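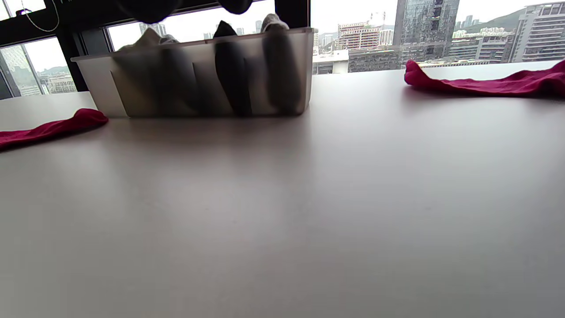

Visit to the Clerance hosiery works, Gruvthorpe, June

The works opens to outside parties twice a year. Our group was taken round in the morning, starting at the yarn store and following the order of production as far as the packing room. Ear protection was issued at the door of the knitting shed and handed back on leaving it.

## Yarn store

Yarn arrives on cones and is held on open racking for 27 hours before use, so that its moisture content settles to that of the building. Most of the stock is combed cotton, with smaller amounts of wool blend and covered elastane. Each pallet carries a card showing the dye lot. Lots are not mixed within an order, and part cones left at the end of a run go back to the rack with the original card attached.

We asked how shade differences between lots are dealt with. Incoming cones are sampled by knitting a short tube from each lot and comparing it with a retained standard in a light cabinet. Lots that fail are used for heel linings or returned.

## Knitting shed

The shed holds 69 circular machines in rows, all single-cylinder, of two different ages. The older ones need the yarn tension set by hand at each feeder. The newer ones adjust it during knitting and stop when a yarn breaks. Both types produce a complete tube, from the welt down through the leg, heel and foot, which is then drawn away by suction.

Lint is the main nuisance. It collects on the yarn guides and in the sinker rings and shows up later as thick places in the fabric. Machines are blown down at the end of each shift, and the needles are inspected for bent latches at the same time. A damaged latch leaves a vertical line of faults that can be felt on the inside of the leg.

Toes on the newer machines are closed before the sock leaves the cylinder. The rest go to a separate linking bench by the north wall, which has 11 stations. Linking by hand gives a flatter seam but is slow, and the works keeps it for the finer gauges.

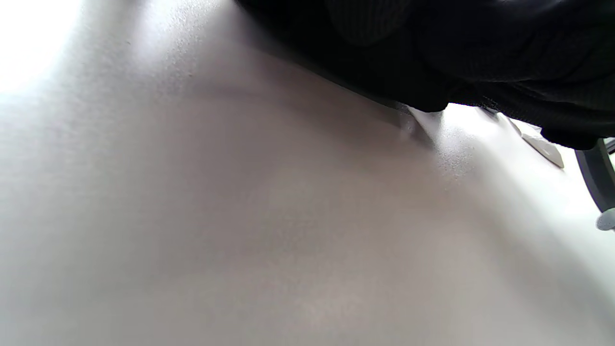

Washing takes place in the adjoining building. Tubes are loaded into mesh bags by colour, scoured to remove knitting oil, rinsed, and spun. Wool blends run on a separate programme with less agitation. The rinse water from the last stage is stored and used for the first stage of the next load, an arrangement put in when the supply charges rose. The tank was being cleaned during our visit and we could not see it in use.

## Boarding

Boarding sets the shape. Each sock is pulled over a flat metal form, passed through a steam chamber and then dried with hot air. The forms are changed for each size. An operator loads one side of the carousel while the other side is in the chamber. The works was running ankle socks on the Botha line and a longer ribbed style on the Lellow line. The ribbed style takes longer to load, as the welt has to be brought level with a mark on the form before the carousel moves on.

Temperature is logged per batch. Too little heat and the sock relaxes within a few washes; too much and the elastane loses recovery. The operators check the first six pairs of each batch by stretching the welt on a gauge and reading off the width.

## Inspection and pairing

Finished socks are inspected under daylight where possible, then matched for length. Two socks from the same machine can differ slightly if the tension drifted between them, so pairing is done by laying one over the other at heel and toe. Pairs outside tolerance are split and put back for matching with others of the same lot. Faulty socks are sorted by type of fault, and the tally goes back to the knitting shed at the end of the shift.

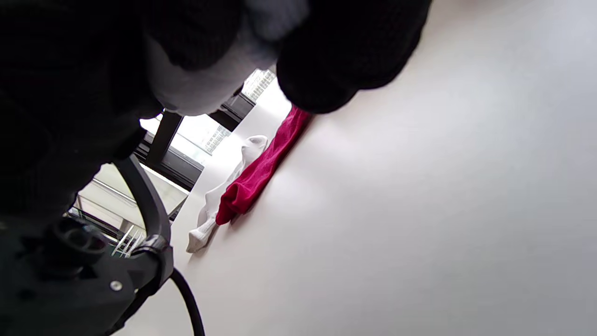

*Two pieces of fabric near the far edge of a white tabletop, one of them crimson.*

## Practical notes

- The route includes two flights of steps. A level route is available if requested when booking.
- Flat, closed shoes are required throughout.
- Parking is on the road side of the gate only.
- The seconds shop closes at noon and takes cards.
- The boarding room is hot in summer and coats are best left at reception.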